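Siltier Picture Rail, starter set
Reviewed 31 July 2025

Every small arts centre has a wall that looks like a colander. Ours at Clinderholm is the long one in the ground floor gallery, which has been drilled, filled, sanded and painted after every exhibition since the building opened, and by last winter had more filler in it than plaster. A watercolour went up in the spring and came down again with a fist-sized lump of the wall still attached. So we bought a rail.

The Siltier is a strip of white metal that you fix along the top of a wall once and then, in theory, never touch again. Clear cords drop from it, hooks slide up and down the cords, and the pictures hang from the hooks. The starter set has enough rail for one decent wall, 20 cords, 60 hooks, end caps, a bag of screws, a bag of wall plugs and a second bag of wall plugs that match nothing else in the box. I have kept them. I expect to be buried with them.

Putting it up

The instructions claim it is a job for one person. It is a job for one person with arms the length of a punt pole. Each section of rail has to be held dead level against the ceiling line while you mark the holes, and although the holes in the rail are slotted to allow for wobble, they are slotted sideways, and my wobble goes up and down. With a second pair of hands it went very well. Allow an afternoon, and put the dust sheet down before you start, however keen you are.

The sections join with a little steel tongue that slides into the back. I had low expectations of the tongue and was wrong. The joins are tight, straight and nearly invisible from the floor, and a hook runs across them without catching. The end caps are less good. They are held on by friction and hope, and one of ours comes off whenever the door to the café is slammed.

In use

Hanging a show used to take us two days and a good deal of muttering. The first one on the rail, a mixed lot of prints from the October open studios that we had been promising to show ever since, was up before lunch. You hook a cord in wherever you like, slide it along, set the height, step back, dislike it, and move it again. I cannot overstate how pleasant it is to change your mind without a tub of filler.

The hooks grip by a sprung barrel that you squeeze to release. On the lighter frames they behaved perfectly. On the heavier ones a few crept downwards in the first hour, by so little that you would blame your eyes, and then stopped. I now leave everything overnight and level it again in the morning, as one does with a soufflé or a grudge. We have had nothing fall.

Cords are the usual clear nylon. From across the room they vanish. From close to, under a spotlight, they shine like fishing line, because they more or less are fishing line. Siltier will sell you steel cable as an extra. It looks smarter, costs more, and kinks for life if you coil it badly. Ours is kinked for life.
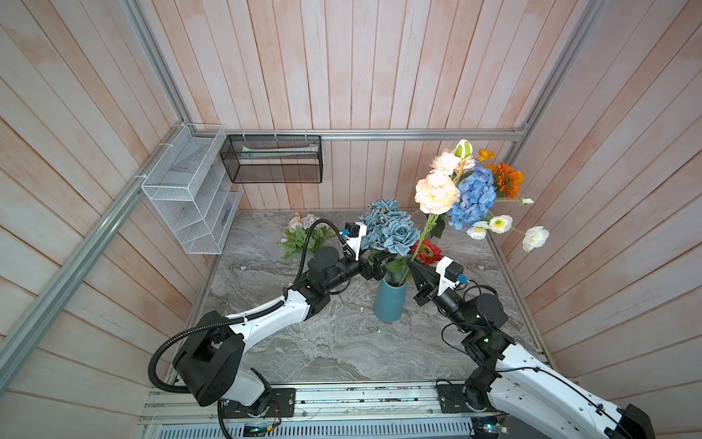
Where the rail does less well is on anything other than plain flat plaster. It needs a straight, even surface behind it, and so do your eyes when you come to level the pictures. Boards are the real test. Painted planks in a washed, pinkish white can make a lovely soft background, and if they run straight up and down, as on a back wall like that one, each gap between them is a free plumb line and you will be finished in no time. Side walls where the planks slant are another matter. Hang a perfectly level frame against a diagonal and it will look drunk, and visitors will tell you so, and then they will reach out and straighten it. No rail can cure this, but the Siltier makes it worse by hanging each picture on two separate cords, so that a helpful nudge on one corner stays nudged.

For uneven walls you can buy stand-off brackets that hold the rail a little way clear of the surface. They work. They also throw a stripe of shadow along the top of the wall, which one exhibitor asked me to credit as part of the building.

Compared with the others

Before choosing I borrowed a short length of the Markomari, which is the one you see in dentists' waiting rooms. It is cheaper and its hooks are simpler, a plain thumbscrew, and they don't creep at all. Against that, the thumbscrews take an age, and anybody with cold fingers will have dropped most of them by teatime. For a wall that changes once a year I would buy the Markomari and not think about it again.

The Fuchs is the grand one. It has a lighting track built in and a price to match, and fitting it means an electrician. I tried it at a gallery that can afford that sort of thing and it was beautiful, in the way that other people's kitchens are beautiful.

Money and grumbles

Our wall came to a shade under 400 pounds once I had added extra rail and the regrettable cable. Delivery took 3 weeks. The spare hooks come only in large packs, so we now own a drawer of them, and the white of the rail is a bluish white that matches no paint I have ever met. You can paint over it, the leaflet says, provided you keep paint out of the groove. I did not keep paint out of the groove. Half an hour with a cotton bud and it slides again.

Good for: plaster walls, frequent shows, people who change their minds.
Less good for: slanting boards, bumpy old brick, anyone working alone.
Score: four out of five, with the missing point to be collected from the end caps.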